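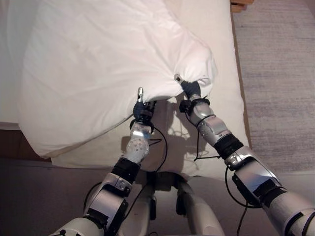
The Voice of Grurkham Town

The first thing they asked me to do was say "Oh dear" in seventeen different ways.

I was sitting in a padded cupboard above a carpet shop, wearing headphones that smelt faintly of somebody else's shampoo, and a young woman on the other side of the glass had just told me to take my time. I'd brought a flask and a cushion. I had also brought my lucky pencil, which had been with me to every Grurkham Town home match since the old stand came down, and I was holding it like a microphone, because that was what I did with it on the radio when I was nervous.

"Oh dear," I said.

"Lovely," she said. "A bit sadder?"

I should explain how I got there. For most of my working life I taught woodwork, and on match afternoons I did the commentary for hospital radio, and later on for the local station when they could be bothered to send the van. Grurkham Town have never been what you would call a big club. We've got a sloping pitch and a good tea hut, and a floodlight that goes off when the bakery next door starts its evening shift. But I loved describing it all. My wife used to say that I could get more out of a throw-in than most people could get out of a fortnight in Spain, and she didn't always mean it kindly.

Then in May a letter came from a firm called Multetti, who made computer games. I had never heard of them, though my grandson had, and he went so quiet when I read it out over the phone that I thought we'd lost the line. They were making a football game about little clubs, with proper mud in it, and they had come across some old recordings of mine that a nurse at the hospital had put up on the internet. They wanted to know if I would be the commentator.

"Grandad," said my grandson, when he'd got his breath back, "you're going to be in a game."

"I don't know how to play it," I said.

"You don't have to play it. You just have to go on a bit."

Well, I could certainly do that.

The script arrived in a box. I'd been expecting a few pages, something along the lines of a church reading, and what I got was 1451 lines, each with its own little number beside it and a note about the mood. Some were no more than a grunt. There was one that said "Disappointed, but it is early," and one that said "Delighted, it is late," and one that only said "Rain." I spread them out on the dining table and we ate off our laps for a week and a half.

I practised in the shed, in the bath and all the way round the reservoir, where a man with a spaniel heard me cry "He's skied it!" at a perfectly still sheet of water and crossed over to the other path. My wife helped by reading me the moods in her library voice. She'd call out "Tense, cup match, home side behind" over the potatoes and I'd give it my best, and she would tell me whether she had felt tense. Often she hadn't. She has followed Grurkham for as long as I have and it takes a great deal.

Names were the worst part, or the lack of them. In the game, you see, the players could be anybody, so I couldn't say who had the ball. I had to say "the winger" or "the tall lad at the back", and all my life I'd known the name of every boy on that pitch and usually his mother's as well. It felt rude. I kept wanting to lean into the page and ask who he was.

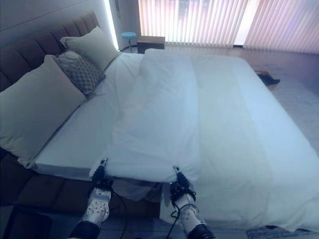

In the Cupboard

They put me up at the Cuypers, a small hotel near the station with a very steep staircase and a very good marmalade. I was there for six days. Every morning I walked to the carpet shop, went in by the side door and up past the rolls of stair runner, and shut myself into the cupboard at half past nine with a fresh flask.

It's an odd thing, shouting for a goal when there isn't one. On the touchline I never had to think about it. The ball went in and the noise came out of me, and half the time I couldn't have told you afterwards what I had said. In the cupboard there was a red light, and then a green light, and then I was supposed to be beside myself. The first morning I sounded like a man who had found his glasses.

"What are you picturing?" the young woman asked me. She was very patient. She had a bag of pear drops on her desk, and every so often she would come round and post one through the door.

"I'm picturing the script," I admitted.

"Picture a goal, then. Any one you like."

So I shut my eyes and had a look through them. I've got plenty stored up. There was a diving header in fog that half the ground only heard about. There was an own goal against Flunov Athletic that went in off the corner flag, or so it has been told ever since, and I have done my share of the telling. But the one that came was a scruffy little thing from years ago, in a match that didn't matter to anybody, right at the end of a season. It was the last minute. Our full-back, a plumber who'd never scored in his life and was hanging up his boots that same afternoon, went forward for a corner because everybody told him to. The ball hit him on the knee and rolled in, so slowly that the goalkeeper had time to say something to it. And the plumber just stood there with both hands on his head, and then he ran the wrong way, to our own end, where his dad was standing behind the goal with a pie.

I opened my mouth with the green light on and out it came, the whole thing. I went right up and cracked at the top like a choirboy. When I opened my eyes the young woman had taken her headphones off.

"Was that too loud?" I asked.

"No," she said, and she had to clear her throat. "No, we'll keep that."

After that we got on much better. I did 218 lines that day, the most we ever managed, and we finished with the throw-ins. I asked if I might do those sitting up straight. I did the long ones and the foul ones, and a particular one where the lad slips over as he takes it, and I could hear her laughing through the glass, even though she'd switched her side off.

It wasn't all fun, mind. By the fourth afternoon my voice had gone to gravel and I was sent back to the Cuypers with honey and told not to speak. I sat in the window of the breakfast room and watched the buses. A family came in with two boys, and the boys had a football with them, and the younger one kept it on his lap all through his egg and chips with one arm round it, as you'd hold a cat. I very much wanted to ask him who he played for. I wrote it down on a napkin and held it up. He looked at his mother, and then he wrote back underneath, taking great care over it, THE UNDER NINES. I gave him a thumbs up and he gave me one back.

I thought about him on the last day, when we did the children's matches. They'd put those in as a sort of extra, on a small pitch with coats for goalposts, and the notes for the lines said "Gentle". I hadn't practised them at all. I did them for that boy, more or less, and we were finished before lunch. 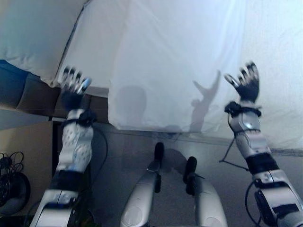
What does a commentator say when nothing is happening?

He says what he can see beyond the ball: the weather, the crowd, the man going round with the raffle tickets, the dog that has got on behind the far goal.

I gave her that answer because she had asked me the question, just as I was screwing the lid on my flask. There was a hole in the script, she said. When a player left the game alone for a while, gone off to answer the door or have his tea, the commentary ran dry and the match stood there in silence. They had nothing written for it. Could I perhaps make something up?

My coat was already on. I took it off again.

I told them about the tea hut, and how the lady who ran it kept the good biscuits under the counter for anyone who'd been in goal. I told them about the slope, and the season the pitch froze so hard that the linesman came down the wing sitting down. I told them about the bakery and the floodlight, and how on a winter evening you'd be standing in the near dark with the smell of bread coming over the wall, waiting for the light to warm up again, and complete strangers would start talking to each other. I told them about the plumber. I never said his name, though I very nearly did. I must have gone on for the best part of an hour, and the green light stayed on the whole time.

My train was delayed, so I was late home, and my wife had kept a dinner under a plate. She wanted to know how it had gone and I couldn't tell her, I'd no voice left at all. I drew her a picture of the cupboard. She said it looked like a confessional, and got me some soup instead.

The game came out when the clocks had gone back. My grandson brought it over with all its wires and set it up on our television, and my wife put her good glasses on. He chose Grurkham, or as near to it as they had, with a green kit and a hill behind. He was playing against the computer and he lost, rather badly, and every time the other side scored there I was saying "Oh dear" from somewhere behind the fruit bowl, up to six different ways before half-time. My wife thought the fourth one was the most like me.

Then he went out to the kitchen to find a biscuit and left the thing running. The little players stood about on the grass, shifting from foot to foot. It had started to rain in there. I was reaching over to see if there was a button to turn it off when my own voice started up, quite quietly, a bit hoarse.

"Well now," it said, "while we're waiting, I don't know if I've ever told you about the tea hut."

"You have," said my wife, to the television. But she moved her knitting off the arm of the chair so that I could sit down beside her, and when our grandson came back with the tin she told him to leave the buttons alone for a minute.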